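Small firms in Gomlow to get bigger equipment write-off from June

The finance department in Gomlow has set out changes to the way small businesses are taxed on the equipment they buy, along with a modest increase in the amount that self-employed people can earn before they have to file quarterly.

The measures were published on 30 January 2024 as part of the department's winter budget update. Most of them take effect in June, at the start of the new filing period.

Under the current rules, a business can deduct the full cost of an item in the year it was bought only if the item cost $200 or less. Anything above that has to be spread over 4 years. The limit will go up to $500 per item, and it will cover used equipment as well as new. Replacement parts bought separately will be treated as items in their own right, so a firm that repairs a machine will be able to write off each part under the limit in the same year.

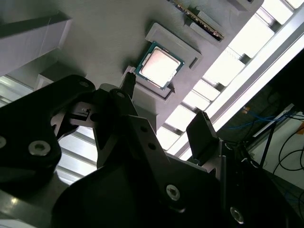 A desktop processor in a gray holder. Computer parts bought separately will fall under the new per-item limit.

The department said the old limit had not been changed in more than a decade and no longer matched what ordinary office and workshop equipment costs. It expects the change to lower tax receipts slightly in the first year, with most of that money coming back later as businesses have smaller deductions left to claim.

Piroska Rácz, a tax adviser at the accounting firm Teixeira, said the change would mean less paperwork for her smaller clients. "A lot of them keep schedules going for things like a label printer or a desk chair," she said. "They pay us to track it, and the yearly deduction is tiny. I would have liked to see the limit go higher, but this clears out most of the list."

She said clients should not hold off on purchases they need now. Equipment bought before June stays under the old rules, but the remaining balance on any item that cost $500 or less can be claimed in full on the first return filed after the change.

Business groups gave the update a mixed response. The Treseria Traders' Association, which has almost 200 members, welcomed the equipment limit but said it had asked for a cut in the payroll levy and did not get one. The levy rate stays where it is. The association also said the department should have given a date for its promised review of property tax on storefronts — a subject it has raised in each of the last two updates.

Pekard, which sells bookkeeping software to small firms in the region, said it would update its asset register before the new rules start. Customers will not have to re-enter items they already have on file.
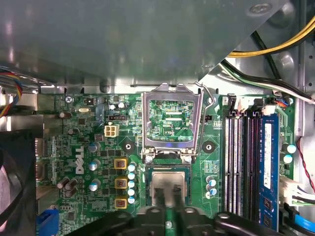

Does the new limit apply to the price before or after sales tax?
The limit applies to the price before sales tax. An item listed at $500 still qualifies, even if the total on the receipt is higher once tax is added. Delivery charges are left out too if they are shown on a separate line.

The update also changes how leased equipment is reported. Businesses that lease will continue to deduct their payments as they do now, but they will have to list each lease separately on the annual return and give its end date. The department said this would help it check claims where a lease turns into a purchase.

Draft forms and a guidance note are due to be posted on the department's website in the spring. Comments on the draft can be sent in by mail or through the online filing portal, and the final versions will be issued before the new filing period opens.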